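Week two of teaching the Cladar arms to tidy a bedroom floor. A thread, because my thumbs need the exercise after all that steering.

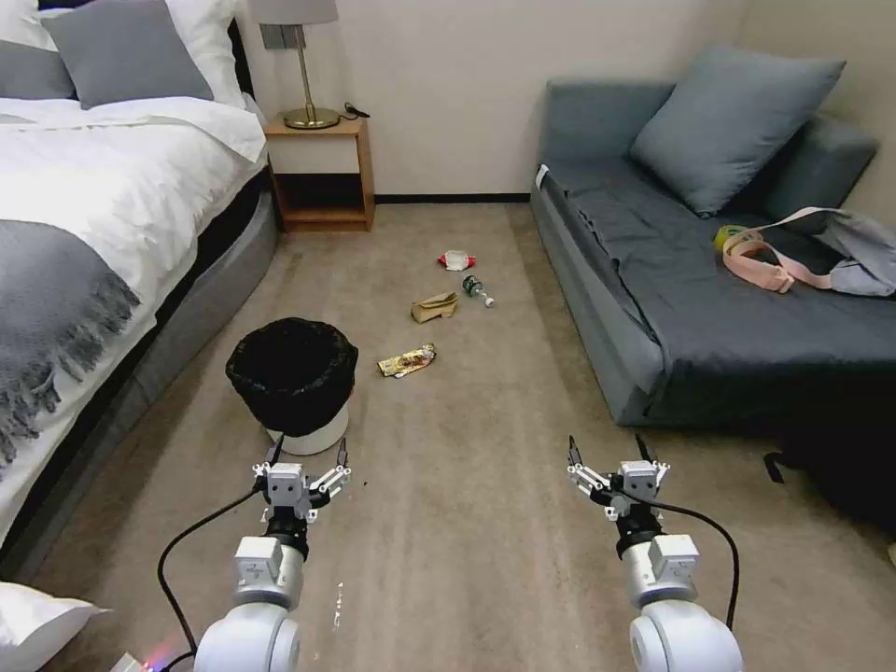

We're up to 597 recorded goes and I need 1,020 before Uniyal will start training on them. Doing this by remote control is so much slower than you'd think! My best run on Saturday took 17 minutes.

Wrappers are my nemesis. Come down too hard and they skid off across the carpet, too soft and you pinch thin air. Bottles I can do half asleep – side on, squeeze, lift.

Bin bags are another story. Let go too early and the rim catches whatever you've dropped (I've started hovering for a second first, seems to help).

Also learnt that you mustn't rush the boring bits, as the robot copies your bad habits too. Mine now dithers before every grab, exactly like me.

Back on it tomorrow with tea – lots of tea.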